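Data Catalog and Access Cleanup: Progress Report to the Warby Fund
Prepared by Sandamali Akanda, project lead

Where we are

The grant pays for two things: one catalog of every table the cooperative keeps, and a single set of rules for who may change a record. The catalog is mostly done. The access rules are in use in two of the three offices.

When we started, the customer and orders systems had grown apart for years. Selvaraj Munasinghe and Prasanna Khondokar went through both and listed 1518 tables. Many were old copies left behind by reporting jobs. We have marked 200 of them for removal, and each one has to be signed off by the department that last used it before it goes.
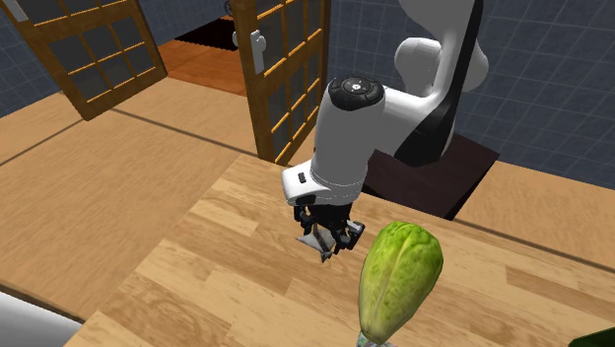 Robot arm over a wooden tabletop, computer rendering.

Catalog work

Every table now has a named owner except for a group in the shipping database. Those were set up under the old Drotex contract and the notes that came with them are thin. Ruben Wouters is matching the column names against printed order forms. It is slow going, and we expect it to run four weeks past the date in the plan.

Duplicate customer records are a bigger job than we allowed for. The first matching run joined people who share a street address, so we turned off automatic merging. Matches now go to a review list, and staff in the orders office clear it at the end of each day. The rule for business accounts still needs work — branch offices often share one tax number.

Access rules

Shared logins have been shut off in the main office and the warehouse. The third office, Soneta, still has one, used by an older label program that can't store separate passwords. Chaminda Majumder has a replacement in testing. Until it is in place, that login can read the address table and nothing else.

We held five training sessions. The people who attended asked mostly about how to request a change to a locked field, so we wrote a one-page guide and put it on the staff site.
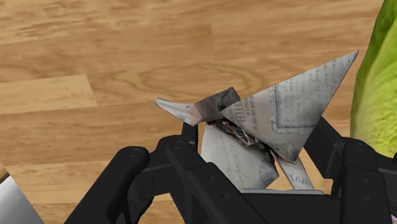 Soneta, 3rd November

Since the sections above were written, the backup test has been run. A full restore of the orders database took roughly 20 hours, which is too long. Most of that time went to rebuilding indexes, and Selvaraj is trying a different order for the steps. We will repeat the test before the old server is retired.

Spending is within budget apart from storage, where keeping the marked tables longer has added cost. We ask to move the unspent travel money to that line.

Still open for the next period: shipping table owners, the business account rule, the label program, and the second restore test. The next report is due in February.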